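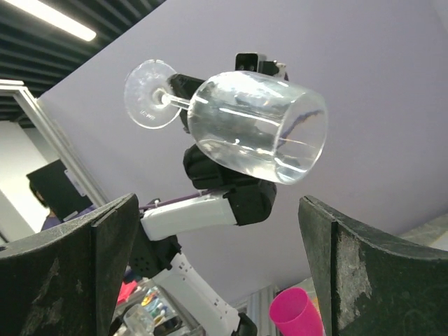 Our handover work finally has a number I'm happy to share! For most of the winter Blair Dow and I have been training one arm to pass things to another, and the trouble was always anything see-through. The policy would do fine with a colored cup and then get hopelessly lost on a plastic wine glass held sideways, rim out to the right, with all those bright reflections running along the bowl. So we tried something pretty simple. We stopped asking the model to find the glass and had it find the other gripper first – big, black, easy to spot – and guess the grasp point from there. We trained on 1000 handovers, then ran 299 fresh ones with clear objects. The old version managed 193 of them. The new one got to 90 percent, and I made Blair run the count again before I'd believe it.

Stems are still a pain, and Randa Obeidat wants to see it done with the lights turned down. We start on that in January, so more next issue.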